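Informe de avance de la celda de manipulación - noviembre 2021
Para la oficina de programas de Uston
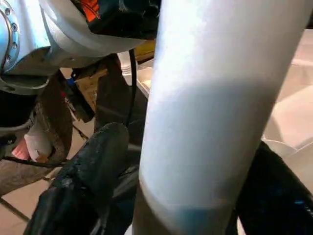 Hola de nuevo. Os debía este informe desde hace unas semanas y, como siempre, he preferido esperar a tener algo que contar antes que mandaros dos páginas diciendo que seguimos en ello. Ahora sí hay cosas: la celda trabaja otra vez, la pinza nueva está montada y el presupuesto aguanta (con matices, que luego explico). Va todo un poco en el orden en que me acuerdo, ya me conocéis.

Empiezo por la pinza, que es en lo que se nos ha ido casi todo el periodo. En el informe anterior os decía que los dedos perdían la alineación después de unas cuantas horas de trabajo, y que sospechábamos del desgaste de las guías. Pues las guías estaban bien. Desmontamos el conjunto entero, lo limpiamos, lo medimos todo y el juego venía de la placa de acoplamiento, la pieza que une la pinza con la brida del brazo. Tenía un asiento mal mecanizado, poquísimo, pero suficiente para que con cada arranque brusco se moviera un pelo. Y un pelo en la brida es bastante más en la punta del dedo, claro. Me dio una rabia tremenda, porque esa placa la habíamos dado por buena el primer día y la fuimos dejando para el final.

La placa nueva la encargamos a Kovetti, que ya nos había hecho los soportes del armario eléctrico. Tardaron más de lo que prometieron, pero llegó bien y entró a la primera. Costó 311 euros con el envío, y está cargada en la partida de repuestos. Aprovechando que teníamos la muñeca desnuda, repasamos también todos los tornillos de la brida: fuera uno por uno, rosca limpia, fijador y otra vez dentro, apretando en cruz con la llave dinamométrica. Tengo que confesar que hasta ahora el apriete se hacía un poco a ojo, según quién estuviera ese día. Ya no. Hay una hoja pegada en la puerta del armario con el orden y el par, y se firma cada vez.

Después tocó la calibración, y aquí tengo que daros las gracias, porque sin las horas extra que aprobasteis no habríamos podido hacerla con calma. El procedimiento que usábamos nos obligaba a parar la celda la mañana entera. El nuevo lo tenemos partido en 2 bloques: primero el punto central de la herramienta, y luego la posición de la cámara de muñeca respecto a la pinza. Si solo se ha tocado la pinza, se repite lo primero, se comprueba lo segundo y a correr. Parece una tontería, pero la diferencia en el día a día es enorme, y sobre todo ya no da pereza calibrar (que era la verdadera razón de que se hiciera tan poco, para qué vamos a engañarnos).

El cableado es lo que menos me gusta de cómo está la celda ahora mismo. Funciona, no ha dado un solo fallo desde que volvimos a arrancar, pero los cables de la zona de la pinza van más sueltos de lo que yo quisiera, y cuando el brazo gira la muñeca hasta el tope se nota que tiran. De momento hemos limitado por programa el giro de ese eje. Con eso perdemos algunas posturas de agarre por el lateral, aunque para las piezas que estamos manejando no nos hacen falta. La solución buena es un conducto flexible que acompañe el movimiento, y tenemos pedido presupuesto a Rissanen. Me dijeron que lo mandarían enseguida, y enseguida, ya se sabe, es una palabra elástica. En cuanto lo tenga os lo reenvío.

También cambiamos la manera de guardar los repuestos, y esto parece menor pero me tiene contentísimo. Antes estaban repartidos entre el taller y mi despacho, y más de una vez compramos algo que ya teníamos. Ahora hay una sola estantería, con cada cosa en su bolsa, con su referencia y la fecha de entrada. Los dedos usados se guardan aparte y sin tirar, para comparar el desgaste entre juegos. De ahí espero sacar dentro de unos meses un criterio decente para cambiarlos, porque hoy por hoy los cambiamos cuando alguien se queja.

Vamos con los números, que sé que es lo que miráis primero. Desde que la celda volvió a funcionar ha hecho más de 4000 ciclos de coger y dejar. En ese tiempo el registro apuntó 193 paradas, y antes de que os asustéis: la inmensa mayoría son de las que el propio operario resuelve con un rearme, casi siempre por una pieza mal colocada a la entrada. Las paradas por culpa de la pinza, las que antes nos traían locos, han bajado muchísimo. No os doy un porcentaje porque el registro antiguo mezclaba las causas en un mismo código y no me fío de la comparación. El registro nuevo las separa, así que en el próximo informe sí podré daros una cifra con la conciencia tranquila.

En cuanto al dinero, estamos dentro de lo aprobado. La placa y los tornillos han salido de repuestos, la calibración de horas, y la partida de viajes sigue casi intacta porque la visita a Sultitz la hicimos al final por videollamada. Eso sí, fue una videollamada larguísima y muy útil: ellos tienen una celda parecida a la nuestra y nos contaron cómo organizan el mantenimiento preventivo. Les hemos copiado sin ningún pudor la lista de revisión semanal. El matiz que os anunciaba arriba es el conducto de los cables. No estaba previsto, y si Rissanen se va de precio me gustaría poder pasar a repuestos una parte de lo de viajes. No os lo pido todavía formalmente, pero id haciéndoos a la idea.

Lo que no hemos hecho, y tocaba: la documentación del programa de arranque. Está a medias. Existe un borrador que entiendo yo y creo que nadie más, con notas mías del tipo "ojo con esto" que dentro de un año no me dirán nada ni a mí. También sigue pendiente la formación del segundo turno. Queríamos darla con la celda ya estable, y como la estabilidad ha llegado ahora, se ha retrasado todo en cadena. La sesión está preparada y consiste sobre todo en práctica: quitar los dedos, volver a ponerlos, comprobar el apriete, lanzar la comprobación de la cámara y saber leer el resultado. La teoría cabe en una hoja por las dos caras.

Otra cosa que me preguntasteis por correo y que no contesté bien. No, no hace falta cambiar el brazo. Ruido no hace, las temperaturas de los motores que da el controlador están donde deben y la repetibilidad que medimos con la placa nueva es buena. Le toca el engrase que marca el manual, y lo haremos en la próxima parada larga junto con la batería del controlador - que esa sí está en las últimas y ya avisa en pantalla. La batería está comprada.

De aquí al próximo informe el plan es cerrar lo del conducto, quitar la limitación de giro de la muñeca y volver a probar los agarres laterales, que tengo muchas ganas. También acabar de una vez la documentación (lo pongo por escrito para obligarme) y dar la formación al segundo turno. Si os viene bien acercaros algún día a ver la celda en marcha, avisadme con un poco de tiempo y os preparo una demostración con piezas de verdad. El detalle de gastos os lo mando en la hoja de siempre, con las facturas escaneadas detrás. Falta la del fijador de roscas, que la estoy buscando.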